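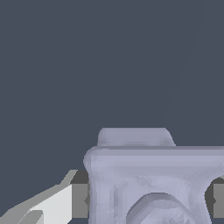

글쓴이 Natanael Prado

4장. 시뮬레이터에서 첫 물체 잡기

3장까지 따라오셨으면 시뮬레이터 창은 뜨는 상태일 거예요. 안 뜨면 3장 맨 끝의 그래픽 드라이버 부분으로 돌아가 주세요. 제가 그걸 건너뛰었다가 동아리방에서 저녁을 통째로 날린 사람이라서요... 이번 장에서는 드디어 그리퍼로 뭔가를 집습니다!

연습용 물체는 연보라색에 위쪽으로 둥근 꼭지가 튀어나오고 아래쪽에 아치 모양 구멍이 난 녀석을 씁니다. 우리 동아리에서는 그냥 "스캐틀리(Skaltley)"라고 불러요. 모델 파일 이름이 그거라서요. 옆면이 안쪽으로 휘어 있어서 네모난 상자보다 훨씬 까다롭지만, 여기서 감을 잡아 두면 8월 교내 대회 과제가 한결 편합니다.

4.1 시작하기 전에

프로젝트 폴더는 Drokarier 안에 두세요. 경로에 한글이나 띄어쓰기가 들어가면 모델을 못 읽고 조용히 멈춥니다. 에러 메시지도 안 나와요. 바탕화면 말고 드라이브 바로 아래에 푸는 걸 추천합니다.

그리고 Verkex 제어 창은 하나만 열어 두세요. 두 개를 열면 양쪽에서 명령이 들어가서 손가락이 덜덜 떨립니다. 처음 보면 꽤 무섭습니다 ㅎㅎ

4.2 물체 불러와서 잡기

1. Verkex에서 '장면 열기'를 누르고 grasp_practice를 고릅니다. 배경은 어두운 회색 그대로 두세요. 예쁜 배경을 깔고 싶은 마음은 이해하는데, 노트북 팬이 이륙하려고 합니다.

2. '물체 추가'에서 skaltley를 선택합니다. 꼭지가 위로 오는지 꼭 보세요. 누워 있으면 회전값의 X를 0으로 되돌리면 됩니다.

3. 그리퍼를 끝까지 엽니다. 열림 값은 100입니다.

4. 카메라를 손가락 가까이로 당깁니다. 물체가 화면 밖으로 좀 나가도 괜찮아요. 봐야 할 건 진회색 부품과 물체 옆면이 만나는 자리예요.

5. 그리퍼를 천천히 내려서 진회색 부품 두 개가 물체 양옆에 오게 맞춥니다. 높이가 서로 비슷해야 해요. 한쪽만 높으면 팔 끝의 기울기부터 고치고 다시 내려오세요.

6. 열림 값을 22까지 줄입니다. 슬라이더를 확 끌지 말고 키보드 화살표로 톡톡 눌러 주세요.

7. '접촉 표시'를 켭니다. 양쪽 모두 초록색이면 성공! 한쪽만 초록이면 물체를 그쪽 반대로 조금 옮긴 뒤 3번부터 다시 합니다.

8. '들어 올리기'를 누르고 손을 떼세요. 움직이는 도중에 마우스로 물체를 건드리면 시뮬레이터가 그걸 외력으로 계산합니다.

참고: 꼭지를 집고 싶어 하는 분이 매년 꼭 있는데요(저도 그랬습니다), 꼭지는 위가 둥글고 옆이 비스듬해서 조금만 세게 조여도 쏙 빠집니다. 연습 때는 몸통을 잡으세요. 꼭지 잡기는 6장에서 따로 다룹니다.

주의: 조이는 힘을 900 이상으로 올리지 마세요. 물체가 손가락을 뚫고 들어갔다가 튕겨 나갑니다. 시뮬레이션이니까 부서질 건 없지만, 이 설정이 저장된 채로 실물 팔에 연결하면 이야기가 달라져요. 실물로 넘어가기 전에 '기본값 복원'을 꼭 누릅니다.

4.3 잘 안 될 때

물체가 미끄러져 내려가요.
마찰값을 먼저 보세요. 새로 불러온 물체는 마찰이 0으로 들어오는 버그가 있습니다. Declan Paewai 선배가 고친 파일을 공유 폴더에 올려 두었으니 그걸로 덮어쓰면 됩니다.

표면이 울퉁불퉁 각져 보여요.
정상입니다. 면 개수를 일부러 줄인 모델이에요. 원본은 너무 무거워서 계산이 안 따라왔고, 지금 건 2000면으로 맞춰 둔 버전입니다. 잡는 데는 지장 없어요.

손가락 면끼리 겹쳐 보여요.
카메라를 너무 바짝 붙였을 때 그렇게 보이기도 합니다. 조금 뒤로 빼서 다시 확인해 보고, 그래도 겹쳐 있으면 Rutherford 손가락 모델을 지웠다가 새로 불러오세요.

들어 올렸는데 화면이 멈췄어요.
일단 기다려 보세요. 그래도 안 움직이면 강제 종료하고 다시 켜야 하는데, 자동 저장은 없습니다. 7번까지 됐을 때 Ctrl+S 한 번 눌러 두는 습관을 들이면 좋아요.

4.4 제출할 것

세 번 연속으로 들어 올리기에 성공하면 로그 파일을 저장해서 공유 폴더의 '4장' 안에 넣어 주세요. 파일 이름은 본인 이름_skaltley 형식입니다. 실패한 로그도 같이 올려 주면 정말 고맙겠습니다. 다음 모임 때 같이 열어 보면서 어디서 미끄러졌는지 찾아볼 거예요. 마감은 모임 당일 오후 6시까지!

5장에서는 같은 물체를 옆으로 눕혀 놓고 잡습니다. 아치 구멍 쪽으로 손가락이 들어가면 어떻게 되는지도 그때 해 볼 건데, 궁금하면 미리 해 보셔도 돼요. 저장만 먼저 하시고요.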